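Count the Rooms, Then the Episodes

Opinion
Orvokki Kokkonen

Institutions that gather examples for learning systems tend to report one number, and it is nearly always the total. Our own program did so until April. The collection then held 1456 simulated episodes, and that figure appeared on the first page of every report we sent to our partners at Brelden. I believe it should have appeared much further down.

An episode is easy to produce in simulation. An operator opens a room, guides the gripper to a handle, records the motion and resets. When Joni Hakala reviewed the collection, he found that 989 of those episodes had been recorded in only 4 room layouts. The learning system was seeing the same doors from the same approach many times over. It performed well in those layouts and poorly in the ones we had held back, and no one who had read the review was surprised.

The usual answer is to vary the surfaces: new wall colors, new pictures, a different grain on the wood. This has value, and I would not remove it. But surface variety is inexpensive, and for that reason it is often allowed to stand in for variety of a more demanding kind – where the gripper starts, how far away the furniture is, and whether the handle is in the middle of the view or low in a corner of it.

Tahsin Khan has argued within our group that awkward starting positions waste operator time, and that a clean approach teaches the system more per minute. I take the point about cost. An operator who must first turn and travel will complete fewer episodes in an afternoon. Even so, a system that is trained only on clean approaches has had no instruction in how to arrive at one.

My proposal is modest. Each report should state the number of layouts and starting positions before it states the number of episodes. Collection in any layout should stop at 700 episodes until a new one has been added. Operators should be credited for difficult starts, including those in which the open gripper faces a bare wall and the cabinet stands well off to the right.

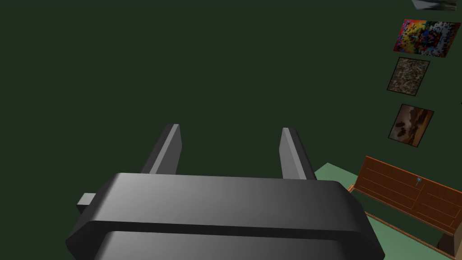

Responses

A reply by Tahsin Khan will appear in the next issue. Readers who wish to comment on the proposed limit may write to Colton Girard at the Wakby office.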